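Urivari Clear Card Boxes, Small
Item 331
Sold singly or by the carton of 40

We have been selling little clear boxes out of our shop in Nirnedberg for longer than we've been selling almost anything else, and the small Urivari is still the one we reach for when a customer comes in wanting "just something to put the cards in." It's a plain transparent plastic box with a lid that lifts off, and you can read whatever is inside without opening it. People buy them for business cards, recipe cards, seed labels, sample tags, raffle tickets and (this is a popular one!) all the loyalty cards that used to live in the glove compartment.

The small size holds up to 30 cards of ordinary thickness. If yours are laminated or have a fold in them, you'll fit fewer, and we'd suggest going up to the medium so you aren't pressing the lid down on them every time. A single card stands up nicely too, if you lean it against the long side, and plenty of our customers use the box that way as a sort of label for a shelf or a work area.

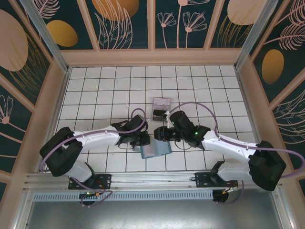
Now, a word about the plastic, which gets more letters than anything else we sell. It is clear and fairly stiff, and it will pick up fine scratches over the years if you wipe it with a paper towel. A soft cloth and a drop of dish soap is all we ever use. Please keep it out of the dishwasher – we've had a few come back looking like potato chips, and the warranty doesn't stretch that far. It's also a good idea to keep them off a sunny windowsill, especially if you have colored cards inside that you'd like to stay the color they are.

The boxes are molded for us by Krawczyk in Trunberg, who also make the medium (item 121) and the divider cards. The lids of the two sizes don't interchange, so do check the item number before ordering spares. Both sizes share the same rounded corners, which makes them pleasant to pick up and a good deal easier to clean than the old square pattern, where crumbs and pencil dust settled in for the winter.

A good many of you keep the box next to an open tray for paper and plastic sleeves, and we think that's a fine arrangement. The tray takes the big flat things, the box takes the small ones, and the cards no longer slide to the bottom of the pile where you find them again in July. Any shallow tray will do, and you certainly don't need to buy ours. 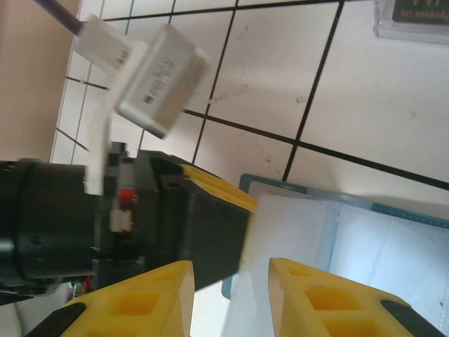
Will the box hold cards standing upright without tipping over?
When it's half full or more, the cards hold each other up and the box stays put. With only a few inside, slip in one of the divider cards behind them and they'll stand well enough.

What's in the package
One box, one lid, two blank divider cards. Cartons come with a divider pair for every box, packed flat on top.

Spare parts
Replacement lids are sold singly. Dividers come in white only for now; we're hoping to have the green ones back before the fall catalog.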